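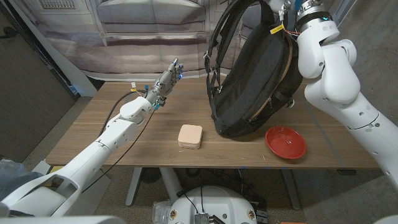

by Flimmont

The Roncombe protocol allowed 6 seconds between the end of one episode and the reset, and for 19 working days I had used them to write down what I thought the policy would do next. The log had a column for this. The method required a human guess, entered before the run, so that the model's own confidence could be scored against it.

By episode 2278 the model was ahead of me. It knew its failures better than I did. On backpack runs it gave itself low marks and earned them, while I kept writing "success" out of something like manners. 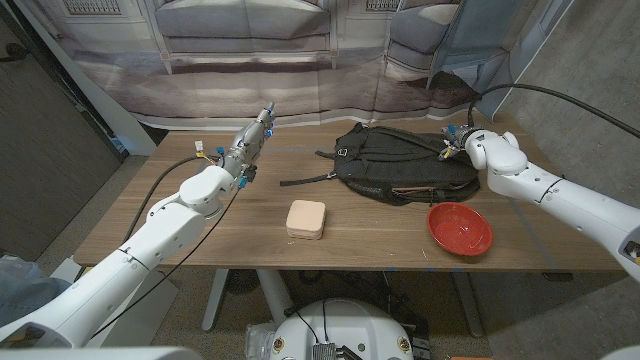

Flimmont

The review from Brarnovberg came in September. It asked one question: did the score depend on the object or on what hung behind it? I set up the control as they described. Same bag, same start poses, backdrop swapped every 4 episodes. Confidence fell after each swap and recovered by the third run. Grasp success did not move at all.

I plotted both lines and left the plot open over lunch. Then I added a third line, my own guesses.
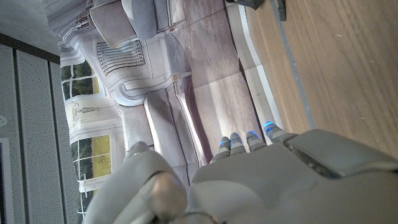
Calibration is a narrow property. A system has it when the number it states matches the rate at which it is right, and it says nothing of why. I wrote that sentence for the report at 4 in the afternoon, then went through the wrist views to check it. They give the printed room sideways, the gray armchair up at the top and the windows turned on their sides, one full of trees. I found I was reading the room before the hand. My guesses had dropped at every swap too, by nearly the same amount, and had come back on the same run.

The Sugiyama correction removes a shared bias if you can name its source. I entered "backdrop" in the field for the model. The form had a second field, for the annotator - it was optional, and in the earlier logs it was blank all the way down. I typed the same word and started the next episode.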